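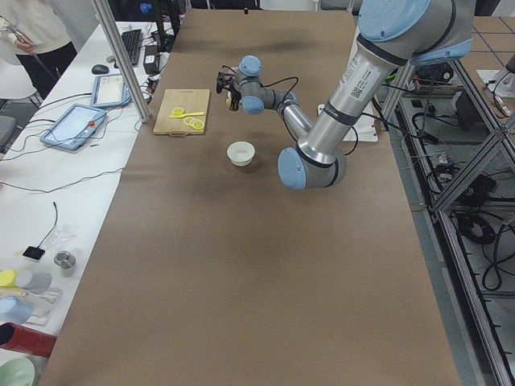
Hustcombe Opens Equipment Planning Service for Small Food Preparation Firms

HUSTCOMBE, October. Vidmar, a supplier of automation equipment to kitchens and food packers, has opened a planning service for firms that are thinking of buying their first robot arm. The service is called Lotus. It covers the months before a purchase order is signed, when a buyer has to decide what the arm will do, what it will stand on and how much money to set aside for everything around it.

Lotus begins with a list of the customer's hand tasks. Vidmar staff then set up a few of those tasks on a covered table at the company's Hustcombe workshop, using ordinary bowls, boards and packaging, and the customer is invited to watch the trials before any prices are discussed.

"People come in with a figure for the arm and no figure for the rest," said Nataša Softić, who heads planning at Vidmar. "The gripper, the stand, the cabling, the floor space and the training all have to be paid for out of the same budget. We would like that to be on paper early."

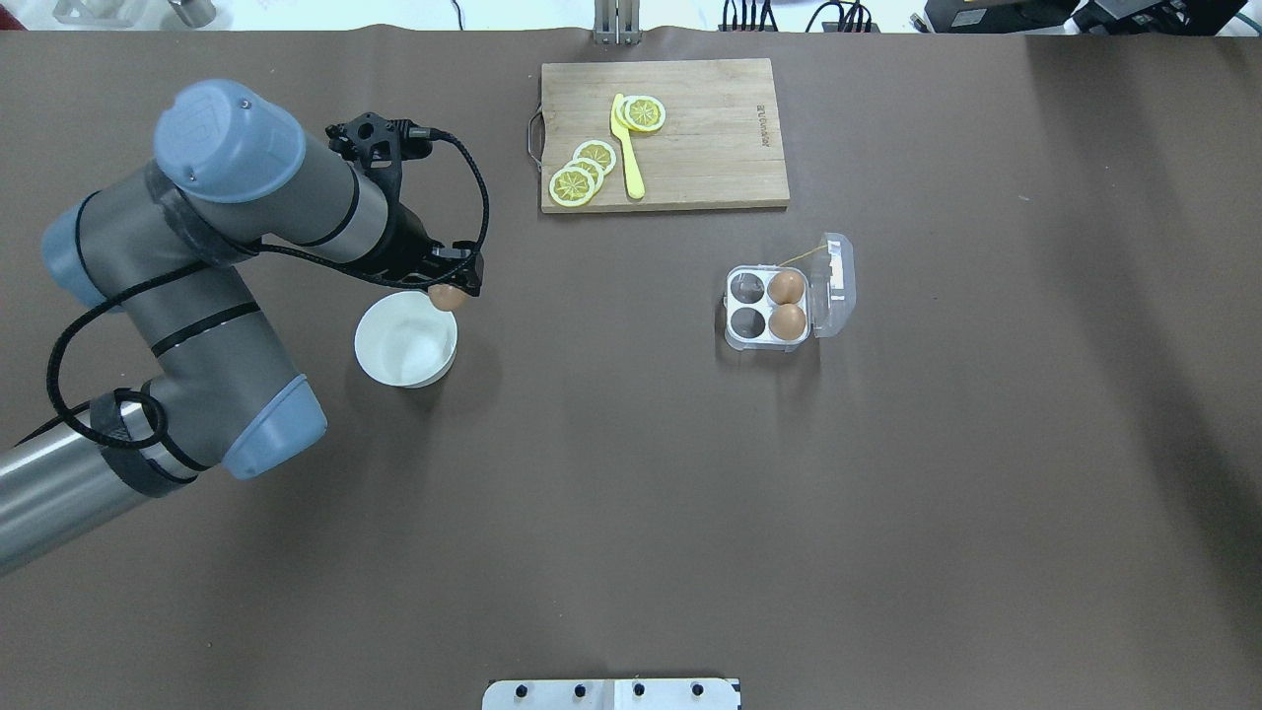

Photo: Vidmar / Lotus planning service

Small and fragile items get particular attention in the trials. An egg has to be picked from its carton and carried over a bowl without cracking, and the gripper that can do it may not be the one a buyer had in mind for boxes or trays. Each customer receives a written note on which grippers were tried, with a separate line for spare fingers and replacement cables.

The service was tested with 6 firms in the Stostomport area before opening to others. Between them they put forward 127 hand tasks, and 66 were judged suitable for a closer look. The remainder were set aside, mostly on grounds of cost or lack of room.

Fatos Kolev, operations manager at a Stostomport bakery that took part, said the firm had changed its order of spending as a result. "We had the arm down for this year and the electrical work for next year," he said. "Now the electrical work comes first. We also left room in the budget for a second gripper."

A Lotus plan costs $2,170 and includes the table trials, a floor layout, a list of equipment with prices, and a suggested schedule for delivery and staff training. The fee is taken off the bill if the customer later buys an arm through Vidmar. Customers may also take the plan to another supplier.

Bookings are open now through the Vidmar sales office in Hustcombe. Firms are asked to send a short list of tasks and the dimensions of the work area with their request. Workshop visits start at 9 a.m. and usually take up the morning.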